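Comach arm on cart, my opinion after one winter

I bought the Comach arm second-hand for 3493 dollars, and the cart from Zhong was 775 more. My wish was simple. I wanted to know if a machine can do small chores at home: close a laptop, fold a cloth, clear a table before dinner.

The arm itself is good. It moves quietly and it stops at once when I press the red button. The two-finger gripper holds a cup or a remote control without problem, if the thing stands where the program expects it.

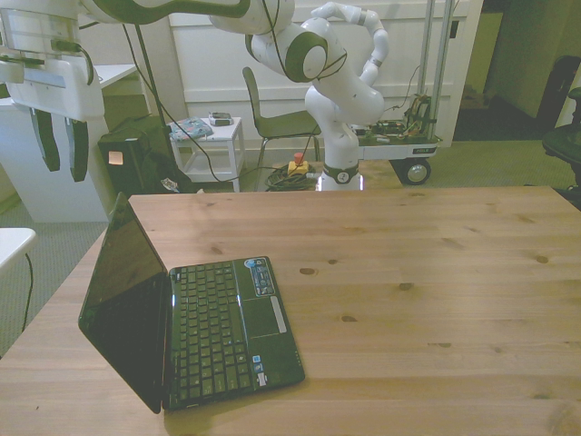 Closing the laptop lid took me three weekends of work. It succeeds in most tries now, but a person needs one second and the arm needs forty. Folding a cloth I gave up in January. The fingers take two layers when I want one, and the Flosex software does not notice the mistake.

The cables are my biggest complaint. They hang everywhere, and I must watch them each time the arm turns.

For learning I recommend it. For housework, please wait. Three stars from five.

Boyang Shao

Comments (2)

kasid_tom: Same with towels here. Did you try softer finger pads?

Boyang Shao: Yes, a little better for the grip, but still two layers.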